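Budget for the Fingers, Then the Arm

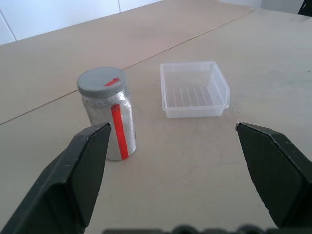

How much of a first robot budget should go to the arm itself? Half at most, and I'd be happier with less.

I know, I know, the arm is the fun part! When we priced our bench setup at Ginivier I had the Rewi brochure open for weeks (the arm is gorgeous, it really is) and I treated everything else as small change. Then the small change came in. Spare fingers, a wrist camera, the mounting plate, cables, a second set of fingers after we chewed up the first. Our line for "misc" was $521 and we blew through it by October.

So my opinion, for whatever it's worth to another small shop: write the list from the table up. What do you want picked up? A shiny can with a lid and a clear plastic tray are two very different shopping trips, and see-through parts can be a real pain for a camera. Put your own parts on the bench at Sarnine or wherever you go for a demo, and don't let the sales folks hand you their nice matte cubes. We took 13 of ours along and I'm so glad we did.

I'd also set aside over $1000 for wear parts in the first year, and ask for three quotes on fingers alone. Istus came in cheapest for us, though shipping was slow. We're still waiting on the last box, and I've already started next year's list with grippers on line one.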